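Hososero harbor dredging to begin in September

2022-02-04

The port authority of Hososero has approved a dredging contract for the inner harbor, where silting has restricted access for larger coastal vessels. Work is scheduled to start in September and will be carried out from the seaward end toward the old quay.

The contract covers the approach channel and the turning basin. The channel will be deepened to 10 meters below chart datum along its full length. Two berths on the north side, currently limited to fishing boats and lighters, will be reopened to general cargo once the soundings have been checked and new depths published.

Hososero stands on a coral limestone shelf at the mouth of the Farah, a seasonal river that carries most of its sediment during the short rains. The harbor was laid out in the Ottoman period and extended under later administrations, when the causeway to Grarnel island was built. According to the engineering report, the causeway slows the current on its landward side and is the main cause of the silting. Culverts were considered but are not part of the present contract.

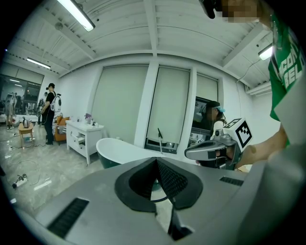

Dredged material will be placed behind a rock bund on the south shore of Grarnel. The report rules out disposal at sea within the reef line. A silt curtain will be used near the reef — monitoring stations on both sides of it will record turbidity during working hours.

The old quay is a listed structure. Its lower courses are coral block set in lime mortar, and the dredger will keep a fixed distance from the wall for the whole of its length, around 200 meters. Divers will survey the footings before and after the work. Any loose masonry is to be recorded in place and left there until the antiquities office has inspected it.

Ferry service between Hososero and Griselari will continue on the present timetable, using the outer jetty while the basin is closed. Small craft may use the eastern passage in daylight only. Vessels over 200 tons must request a slot from the harbor office. Revised charts and a notice to mariners will be issued before work begins.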